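Ticket 1796
Product: Prurkiveo library lending system
Site: Granholm branch
Opened by: Nadiia Koval
Opened: 02/10/2021
Priority: Normal (was Low, raised by requester)
Status: Pending vendor

Summary
Overdue notices going out for items already checked in.

Original report
Patrons at Granholm are getting overdue emails for things they returned days before. I have 28 complaints in a folder. The help page says this happens when staff skip the check-in screen. Staff did not skip the check-in screen. I watched them do it for a whole afternoon.

Vendor reply 1
Thank you for contacting support. Please clear the browser cache on all circulation desks and restart.

Requester
Done on all desks. I don't see how a browser cache sends email at night, but it's cleared. Eight more notices went out the next morning, all wrong.

Vendor reply 2
Our logs show the notice job completed without errors. Could the items have been returned late?

Requester
"Completed without errors" means it sent the emails. I'm not disputing that it sent them. Check-in times are on the item records and every one I opened is before the due date. Please look at the records this time.

Vendor reply 3
We have identified a possible delay between the item table and the notice table. A sync was run manually. 342 rows were updated. Please confirm the issue is resolved.

Requester
I'll confirm after a week, not after an hour. The same sync was supposed to have fixed this in May, under the Marchuk ticket, and that one was closed with the word "resolved" in it too.

Update from requester
Pattern so far: the bad notices are nearly all for items borrowed at Sornska and returned here. Items borrowed and returned at Granholm look fine. If the sync was the whole problem I would expect both kinds to fail. Sornska's closing time in the settings is also blank. Might be nothing, but it isn't blank for us.

Vendor reply 4
A blank closing time should not affect notices.

Requester
"Should not" is noted. I've asked Sornska to fill it in anyway and will compare the next two runs. Notices for transferred items are switched off until then, and the desk is phoning people about the real overdues.

Attachment 1 of 1
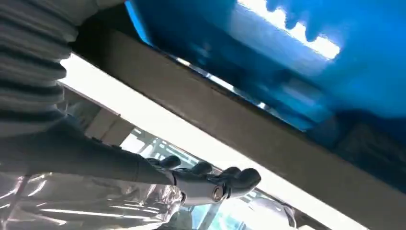

Can we turn off notices for one branch without losing the hold pickup emails?
Hold emails run as a separate job, so switching off overdue notices under Branch Settings leaves them alone.

Requester
Tested with my own card before believing it. The hold email arrived. Keep this ticket open, please, and do not auto-close it.

Next action: vendor to send the notice log for Sornska returns.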